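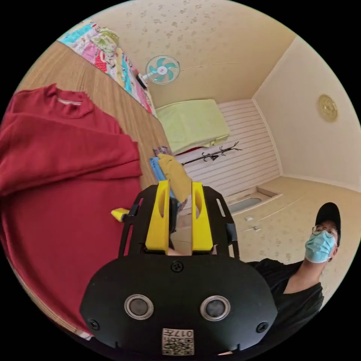
What counts as a folded sweater?

I've spent most of November on a question I thought would take an afternoon. Our project at Jatmont is about learning to fold clothing from demonstrations recorded with hand-held grippers. You hold one in each hand, fold the garment the way you normally would, and the recordings become training data for a policy that later runs on two arms. Collecting the demonstrations is the easy part. Deciding which ones to keep is harder.

When I started, we had 900 recordings and one rule: if the garment ended up as a rectangle, keep it. Nurhan Sarıgül wrote a small script that took the final view, found the outline of the garment and compared it to its bounding box. It threw out a lot of good folds. Knits don't have square corners, and a mock neck always pokes out a bit. It also kept some terrible ones where a sleeve was balled up inside and the outline happened to look tidy.

So we dropped the final view and started scoring the motion instead. The measure we settled on is dull. We call it Prumen, after the folder it was saved in, and it is the number of times a gripper closes on fabric and opens again without the fabric having moved very far. A confident folder has few of those. Someone fishing for the edge of a hem has a lot.

I re-watched a random batch of 32 by hand to check the score against my own opinion. Nesrin Karabulut did the same batch separately, without seeing my marks. We disagreed on four, all of them sweaters, and all in the step where the sleeve comes across the chest. She thinks a sleeve that lands crooked and gets left alone is fine. I would have marked it down. The score sided with her every time, as leaving the sleeve alone costs nothing.

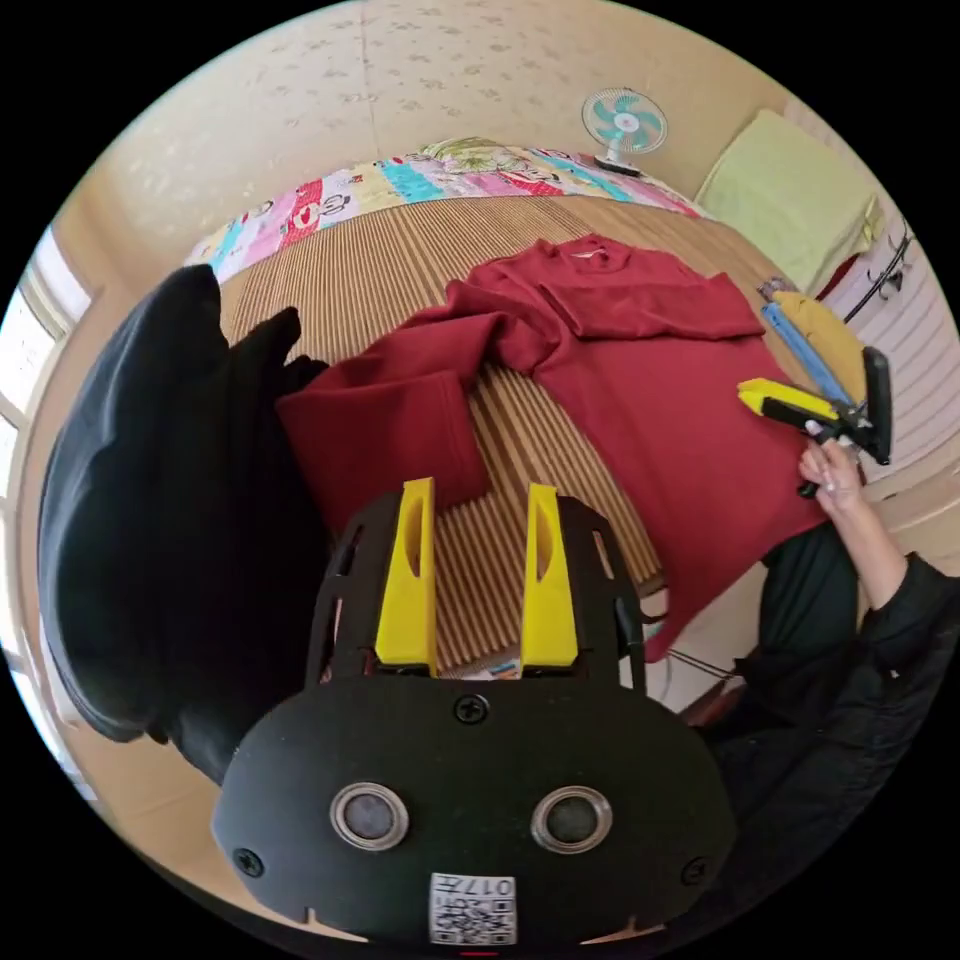
What we kept

After filtering, 355 recordings were left. We trained one policy on all 900 and another on the 355, same settings and same number of steps, and ran each on 20 folds of a sweater that wasn't in the training set. The full set gave us six acceptable folds. The filtered set gave us 13. I wouldn't put much weight on the exact gap with so few trials, but the failures were different too. The first policy would often pinch the same bit of cuff over and over. The second one mostly failed by dropping a sleeve and carrying on as if it were still holding it, so now I have a different problem to work on.

Colour didn't matter as much as I'd guessed. Surface did. Garments on a slick tabletop slide when you pull a sleeve, and on a woven mat they tend to stay put, so the same motion ends in a different place. Our filter knows nothing about that. I've started noting the surface for each recording by hand, and I'm about a third of the way through the labelling.

Nesrin wants to try the score on the Trusitz towel recordings next. I'd like to fix the dropped sleeve first - probably by adding demonstrations where the person loses the fabric and picks it up again. The filter, as written, would throw most of those away. I'll have to tag them by hand so they get through.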